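Torchon de cuisine

Le torchon de cuisine est une pièce de tissu, le plus souvent rectangulaire, que l'on emploie pour essuyer la vaisselle, saisir un plat chaud, couvrir une pâte qui lève ou emballer un pain. On le rencontre dans presque toutes les maisons, accroché à un clou, plié dans un tiroir ou jeté sur l'épaule de la personne qui cuisine, et il est si familier qu'on oublie volontiers qu'il possède ses matières, ses tissages, ses usages régionaux et même ses collectionneurs, gens charmants au demeurant et intarissables dès qu'on leur parle de liteaux.

Étymologie et vocabulaire

Le mot dérive de l'ancien français torche, pris au sens de poignée de paille tordue ou de bouchon servant à frotter. Le torchon fut donc d'abord un objet rude, et la langue en a gardé le souvenir : un devoir mal présenté est un torchon, un mauvais journal aussi, et l'on recommande depuis longtemps de ne pas mélanger les torchons et les serviettes. Le français de Belgique connaît un autre emploi encore, puisque le torchon y désigne volontiers la toile avec laquelle on lave le sol, tandis que la vaisselle s'essuie avec un essuie. En Suisse romande, on dira plutôt linge de cuisine ou linge à vaisselle, et au Québec linge à vaisselle l'emporte largement dans la conversation.

Matières

Le lin a longtemps eu la préférence des ménagères, et il la conserve auprès de celles et ceux qui essuient beaucoup de verres. Sa fibre longue laisse peu de peluches, absorbe vite et sèche bien, à condition qu'on lui laisse le temps de s'assouplir : un torchon de lin neuf est raide, presque revêche, et ne devient vraiment agréable qu'après une bonne série de lessives. Le chanvre, plus rustique, a rendu les mêmes services dans les campagnes où on le cultivait derrière la maison. Le coton, moins cher et plus doux dès le premier jour, s'est imposé avec l'industrie textile. Quant au métis, qui associe traditionnellement une chaîne de coton et une trame de lin, il a fait le bonheur des trousseaux et se trouve encore en abondance dans les brocantes, souvent brodé d'un monogramme au point de croix rouge.

Tissages

L'armure toile, la plus simple, donne un tissu plat et solide, parfait pour les verres. Le nid d'abeilles forme de petites alvéoles en relief qui retiennent l'eau, et sa tendance à rétrécir au premier lavage surprend toujours un peu. L'éponge bouclée boit beaucoup mais accroche aux fourchettes. On cite aussi l'œil-de-perdrix et le damassé, ce dernier davantage réservé au service qu'à l'évier.

Le liteau, cette raie de couleur tissée près des lisières, mérite qu'on s'y arrête un instant. Il servait à distinguer les pièces selon leur emploi, et bien des familles réservaient une couleur aux verres et une autre aux casseroles, avec une sévérité dont les enfants chargés de la vaisselle se souviennent encore fort bien.
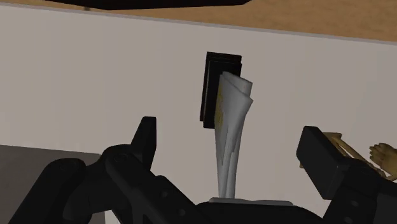

Faut-il laver un torchon neuf avant de s'en servir ?
Mieux vaut le faire, car le tissu sort souvent de l'atelier avec un apprêt qui l'empêche d'absorber l'eau ; un premier lavage, sans assouplissant, suffit en général à le rendre utilisable, et les toiles très serrées en demandent deux ou trois.

Entretien

Le torchon de coton ou de lin blanc supporte les températures élevées, ce qui tombe bien, puisqu'un linge humide abandonné en boule devient vite un séjour de choix pour les bactéries. On le change donc souvent, chaque jour si l'on cuisine beaucoup, et on l'étend entre deux usages. L'assouplissant est déconseillé : il dépose sur les fibres un film qui nuit à l'absorption. Les anciennes lessives à la cendre, longues et fatigantes, blanchissaient admirablement, et l'on étendait ensuite les pièces sur l'herbe, où le soleil et la rosée terminaient l'ouvrage. Les taches de fruits rouges se traitent de préférence sans attendre, celles de curcuma pâlissent à la lumière, et celles de rouille demandent beaucoup de patience.

Le repassage divise. Certains y voient une perte de temps pure et simple ; d'autres tiennent qu'un torchon de lin repassé encore un peu humide, plié en trois dans la longueur, essuie mieux et se range mieux, et ils n'en démordront pas.

Le torchon imprimé

Avec les progrès de l'impression sur étoffe, le torchon est devenu un support d'images, et les îles Britanniques en ont fait un souvenir de voyage à part entière, le tea towel, où voisinent châteaux, recettes de scones, calendriers et races de moutons. La petite ville de Wulldale en conserve une collection de 1 899 pièces, léguée par Sowmya Arumugam, qui avait commencé par en acheter un seul, orné d'une carte de la côte, et l'avait trouvé trop joli pour la vaisselle. Le catalogue, établi par Aravind Marar, classe les torchons par thème plutôt que par date, choix discuté mais bien commode pour le visiteur, qui passe ainsi sans détour des phares aux confitures. L'exposition est renouvelée chaque année en janvier.

À Prirkstead, l'atelier Shetty imprime encore au cadre, par séries de 750 exemplaires, sur une demi-toile de lin qu'il fait tisser à façon. Une série compte rarement plus de 12 couleurs, chacune exigeant son propre passage, et les ouvrières de la maison gardent un faible pour les épreuves ratées, dont les contours décalés ont fini par trouver leurs amateurs.

Autres usages

En boulangerie domestique, un torchon fariné garnit la corbeille où repose le pâton. On y roule le biscuit de la bûche pendant qu'il est encore tiède, on y essore la salade en tournant le bras dehors, au grand plaisir des enfants, et l'on y serrait autrefois le foie gras avant de le pocher, d'où l'appellation « au torchon » restée sur les cartes. Dans le vocabulaire de la dentelle, enfin, le torchon est une dentelle aux fuseaux assez simple, à motifs géométriques, solide et lavable, par laquelle commencent presque toutes les dentellières débutantes.

Voir aussi : essuie-mains, linge de maison, métis (tissu), nid d'abeilles, trousseau.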